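Chamado: artigos da bancada de exposição sem baixa no estoque
Loja: Gristosdale
Sistema: Pindasura (módulo de balcão)
Situação: em acompanhamento

Descrição do problema

Desde a troca da etiquetadora, parte dos artigos da bancada passa no leitor e o sistema devolve "código não encontrado". Na segunda tentativa às vezes entra, às vezes entra em dobro. O total do caixa fecha, mas o estoque não bate com a bancada. O fecho do turno da tarde deu diferença de 2 unidades nos frascos.

Os frascos pequenos são os que mais falham. O código vem num adesivo pequeno colado sobre o rótulo, no corpo, e o corpo é curvo. No fundo há outra etiqueta, de papel, que enruga e não serve para leitura.

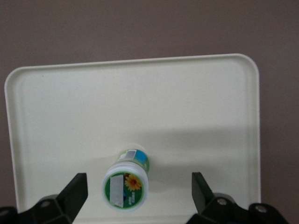
O leitor fixo foi limpo e reiniciado. Com o leitor de mão, encostado e com as barras no sentido do comprimento do feixe, a taxa de erro cai bastante, mas não some. Foram feitas 40 leituras seguidas com o mesmo frasco – as falhas apareceram quase todas com o adesivo virado de lado.

Primeira resposta do suporte

Pedimos que verifiquem se o cadastro tem dois códigos para o mesmo artigo, o do fornecedor e o interno. Se tiver, o Pindasura procura primeiro o interno e só depois o outro, e é nessa segunda busca que pode sair o lançamento em dobro. Verifiquem também o rolo de etiquetas: o rolo de 500 da Liltesley tem cola mais fraca e a borda levanta.

Retorno da loja

Cadastro conferido. Os frascos tinham mesmo dois códigos. O interno foi apagado e o erro de duplicidade parou. O rolo em uso é o da Liltesley, vai ser trocado quando acabar.

Ficam pendentes os sanduíches. São embalados em filme transparente e expostos em cesto redondo de vime, e nesse caso o leitor reclama de reflexo.
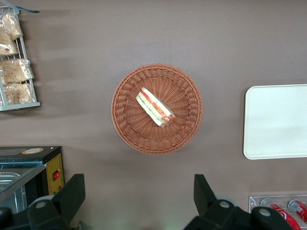

Atualizado por: Leite – Suporte de Loja, Gristosdale | 18 de maio de 2018

Para os sanduíches, não insistir com o leitor fixo. Usar a tecla rápida do balcão, grupo Frescos, e lançar a quantidade à mão. A tecla já foi criada no perfil da loja e aparece depois de sair e entrar de novo no sistema.

O ajuste de leitura para filme plástico está previsto para a versão de julho. Até lá o chamado continua aberto, com prioridade baixa. Se a diferença nos frascos voltar, anexar o relatório de fecho do turno e indicar qual dos leitores foi usado.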